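七月，晚上，宿舍

今天太值得记了！手指头还有点抖，一半是吓的，一半是高兴的。折腾了这么多天的那个“偶尔抽一下”的毛病，今天终于在我眼皮底下完完整整地发作了一遍，而且被我们抓到了根子。先把过程写下来，趁脑子里还热乎，明天睡醒肯定要丢掉一半细节。

早上到得很早，走廊灯还没全开。昨天走之前把 Brotby 的新任务脚本挂上去了，两条臂配合，一条把柠檬从盘子里拿起来放到格子里，另一条从格子里取走再放回去，来回倒。听上去简单得要命，我妈上次视频里听完说“这不就是倒腾水果嘛”，对，就是倒腾水果！可是两条臂共用一张桌子，谁先进格子谁后进格子，谁等谁，等多久，全是学问。计划是连续跑满 100 轮，中间不许人工干预，跑完就能给 Bokcombe 那边交阶段报告了。

前面顺得不像话。我坐在旁边吃包子，一边看曲线一边给每一轮打勾，关节电流平平的，落点偏差也小，有一轮柠檬放下去几乎一点没滚，我还小声喊了一句漂亮。Oğuzhan Keskin 戴着耳机在另一头改他的标定程序，抬头看了我一眼，又低下去了。

第 23 轮，出事了。

靠近我们这边的那条臂伸到远端那一列上方，准备往下探，突然停住。没有报警，没有弹窗，示教器上还显示“运行中”，就那么悬着。我第一反应是在等另一条臂让路，可是另一条臂早就退回去了。等了一会儿还是不动，日志里冒出一行：夹爪通信超时，2000 毫秒。我心想，老朋友，你可算来了！

接下来这一段要老老实实写，因为里面有我的错。

按我们自己定的规矩，超时之后应该先按停止，切手动，确认示教器上的状态，再处理。我按了停止，也切了，然后我看见夹爪还捏着柠檬，就想着先点一下“复位”，让夹爪重新连上，省得柠檬掉下来磕坏。复位一点，夹爪指示灯恢复了，我特别开心，顺手就切回了自动，想看看状态页能不能刷新。就在这时候那条臂自己动了！我没有点启动，程序也没有重新加载，它干脆利落地往下一沉，然后横着扫过半张桌子，去了一个它二十多秒之前就该去的位置。

速度倒不快，调试速度限着呢。可是 Oğuzhan 正好摘了耳机走过来，胳膊已经往桌面上方伸了，想帮我托住柠檬。他缩得很快，我拍急停也很快，臂停下来的时候离他的袖口还有一段距离。没碰到。没有人受伤。柠檬掉在板子上滚了两个格子，停在胶带边上。

我们俩站在那里谁也没说话，风扇声音特别大。后来他先开口，问我，你点启动了吗？我说没有。他说，那就太好了。我当时觉得这个人是不是吓糊涂了，过了几秒才反应过来他的意思：能在没人点启动的情况下动起来，说明这个毛病是软件里有迹可循的，能查，能复现，能修死它！以前那几次“抽一下”都是一闪就过，回头翻日志什么也没有，这次连前因后果都齐了。

不过还是先做该做的事。急停按着不放开，伺服断掉，在白板上写了“停用，查故障中”，把那条臂的使能钥匙拔下来揣进我口袋里。组长那边我马上发了消息，原原本本写了，包括我没确认状态就切回自动这件事。本来以为要挨一顿，他回得很快，第一句问人有没有事，第二句说今天别急着恢复，第三句说写清楚，下午他来看。我看完长长地出了一口气。

然后就是整整一天的侦探工作，我太喜欢这种日子了！（喜欢的是查，前面那几秒我可一点都不想再来。）

先查为什么会超时。夹爪控制器是我们自己配的那只小盒子，内部代号 Özkan，跟机器人控制柜之间走一根串行线。我们把臂断电以后推不动，只好切到拖动模式，速度限到最低，两个人，一个人握着使能开关，一个人慢慢带着臂走，旁边开着通信计数。在桌子近处怎么晃都没事，计数稳稳地往上跳。带到远端那一列上方，手腕再往外转一点，计数停了。转回来，又跳了。再转出去，又停！我当场叫出来，隔壁组的人探头进来看我们是不是又出事了。

原来是腕部那根线的走法。上周换夹爪的时候重新绑过一次，留的余量少了一点点，平时够用，只有伸到最远再转腕的时候，插头会被线自己拽着歪一下，接触就断了。断得还特别短，大多数时候没到超时门限，驱动自己重试就糊弄过去了，所以以前只看见“抽一下”，没有报错。今天它断得久，过了门限，才把后面那个大的给引出来。

后面那个大的，就是为什么会自己动。

这部分基本是 Oğuzhan 的功劳，我负责在旁边激动。他把调度那一层的代码投到大屏幕上，一行一行看。我们的调度程序给臂发的是一串路点，先进队列，底层一个一个取。夹爪超时的时候，底层停止取点，等夹爪回应。我按停止，状态机进入了“暂停”，可是队列没有清。切手动，也没有清。夹爪一复位，“等夹爪”这个条件就解除了，再一切回自动，底层看见条件满足、队列里还有点，就高高兴兴地接着取，接着走！它一点也没觉得自己做错了什么，在它眼里，刚刚那段时间根本不存在。

看到这里我后背又凉了一下。假如那串路点后面还有更长的一段，假如桌上已经有人把东西挪了位置，它照样会按老计划走。我们写这段代码的时候脑子里只有“别丢点”，为了不丢点还特地加了缓存，我记得当时还挺得意的。唉！今天这一课上得很便宜。

复现是下午做的，组长也在。两个人都退到黄线外面，桌面上什么也不放，速度压到最低，急停拿在组长手里。用一段小程序假装夹爪断线，停，手动，复位，自动，然后看。动了。再来一遍，又动了。每一次都动！我这辈子没有为一台机器犯错这么开心过。组长看完说，行，这叫证据。然后让我们把原来的复位流程从共享盘里撤下来，任何人今晚之前都不许再用。

修的办法讨论了很久，我把最后定下来的抄一遍：

停止、急停、通信超时，任何一个发生，路点队列立刻清空，底层不保留任何没走完的动作。

复位只恢复夹爪通信，和运动完全脱钩。

切回自动以后必须重新加载任务，并且有人在示教器上按一次启动，少一步都不动。

重新启动之前，程序先比较臂的当前位置和任务起点，差得多就拒绝执行，让人手动带回去。

最后这一条是我提的！Oğuzhan 说好，还说这样连换人值班的情况也顾上了。他很少夸人，我先记在这里。

软件这头他改，我去弄线。把腕部的扎带全剪了，余量重新放，插头那里加了一个固定夹，让拉力落在夹子上，插头不受力。绑好以后照着早上的办法带着臂走，近处，远端，手腕转到头，来回转，计数一个没掉。我盯着那个数字往上跳，盯了好久，觉得它特别好看。然后又想到一件事：另一条臂的线是同一天换的，同一个人绑的（我）。一查，余量也少，只是它的任务里从来不用伸那么远，所以一直没露馅。一起重新绑了。

中间还有个小插曲，记一下。傍晚我想用 Hoken 把两条臂的日志对到一条时间轴上，结果两边对不齐，一边的动作总比另一边早一点。我吓得以为又挖出一个新故障，拉着 Oğuzhan 看了半天，结果是我导出的时候一边选了本地时间，一边选了开机时间。他笑得趴在桌上。好吧，这个也写进操作说明里，省得下一个人再吓一次。

对齐以后的图真的漂亮。从通信计数停下的那一刻，到超时，到我按停止，到复位，到那条臂动起来，到急停，一条线上清清楚楚。看着自己按错的那一下变成图上一个小小的竖杠，感觉很奇妙。组长说报告就用这张图开头，给 Bokcombe 那边也照发，不删不改。我原来有点怕对方看了会皱眉头，后来想想，他们以后也要站在这张桌子旁边的，当然应该知道。

19 点，新版本第一次上机。还是空桌，低速，人在线外。假装断线，停，手动，复位，自动。我们盯着臂，它一动不动。等，还是不动。示教器上弹出一行“任务已清除，请重新加载”，是 Oğuzhan 下午刚写的字，我觉得这是我看过的最好看的一句话！又换了几种断法，拔夹爪的线，断控制柜的网络，在下探到一半的时候断，全都老老实实停着。最后一次我故意把臂带离起点，再加载，再按启动，它拒绝了。拒绝得好！

晚饭是组长请的面，我多加了一个蛋。
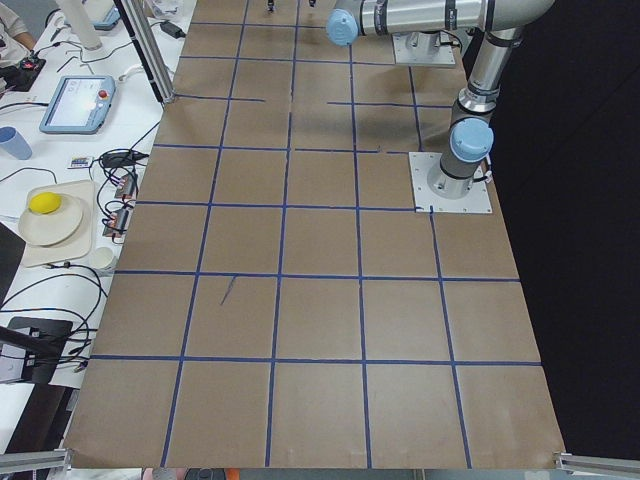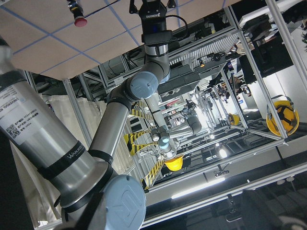 明天的顺序先排一排，不然躺下又要想。第一件事是补胶带，第一张上能看出来，远处数过来第三道横向的蓝线中间缺了一大截，第四道也有小断口，而我们量落点全靠这些格子，线不齐，偏差就算得心虚。补完以后先不碰柠檬，让它继续在边上的盘子里待着，空载把两条臂各自的路线走一遍，确认拒绝启动那条逻辑在每个起点都管用，然后才带料。第二件事是急停的位置，第二张里那个红按钮挂在桌面下方，今天我拍得到是因为我正好坐在那一侧，Oğuzhan 从另一头走过来的时候手边是没有的，所以想申请在他常站的那边再装一个，接线图我睡前画个草稿，明早拿给组长看。第三件事，腕部走线拍细节图，把余量该留多少写进换夹爪的步骤里，签两个人的名字才算完。100 轮那个目标从零开始重新数，前面打的勾全部作废，我一点都不心疼！新的记录表已经打印好了，夹在蓝色文件夹里。对了，使能钥匙还在我裤子口袋里，刚刚换睡衣才摸到，已经放进书包最外面那一层，明早进门先还回钥匙箱，登记本上补写今天取走的时间。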